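Is the $11 "pup plate" at hotel restaurants worth it?

Hae-won Seol
5 Oct 2018

We're staying at the Gonotel in December with our beagle. The restaurant has a dog menu, and the cheapest thing on it is plain chicken and rice for $11. Is this any different from what I'd boil at home? The website says "chef-crafted for canine wellness," which tells me nothing. She gets an upset stomach from rich food, so I'd like to know what's in it before I pay.

Min-kyu Chae

I'd be suspicious of "wellness" on any menu, dog or human. Call the kitchen and ask if the chicken is cooked separately or pulled from the same pan as everyone else's. Onion and garlic are bad for dogs, and a lot of stock has both. If whoever picks up can't tell you, I'd skip it.

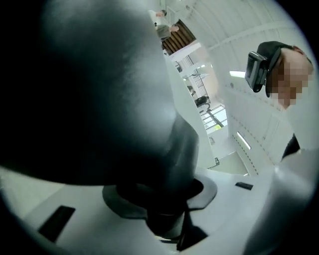
Also ask about the portion. We paid $8 at another place for something our terrier finished in 3 bites, and she's small.

Seul-gi Byun

my dog loved his!! he had the steak one

Geum-ok Myung

Loved it, sure, mine loves napkins. Bring her regular food and a bowl. Check the patio rules too, because "dog friendly" sometimes means one table by the parking lot.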